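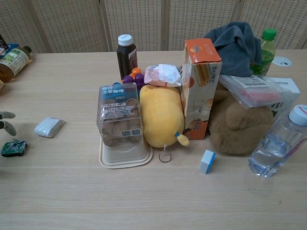 Lalico Tabletop Sorting Station
Equipment and budget planning information

The Lalico station is supplied to institutions that handle mixed small goods - snack boxes, bottles, soft toys, bagged items - on an ordinary work table. It is offered by Esden as a complete package or as separate parts.

What is included
Arm with two-finger gripper, controller, mounting plate, power supply and 2 sets of replacement fingertips. The table and partition screen are not included.

Planning your purchase
Buyers are advised to set aside 22 percent of the purchase price for the first year of operation. This amount covers fingertips, cables and one service visit. Training for up to 4 operators is quoted separately, and is held at the Penovdale service center or on site.

Soft and crumpled packaging takes longer to set up than rigid boxes. Please send a list of your items with the request for quotation. Lists of more than 88 items are reviewed by our partner Tavares, and a written reply may take until the following month.

Delivery and terms
Orders placed before the end of April are delivered in the same budget year. Leasing is available - please ask for the schedule of rates.

Page last revised 16/12/2018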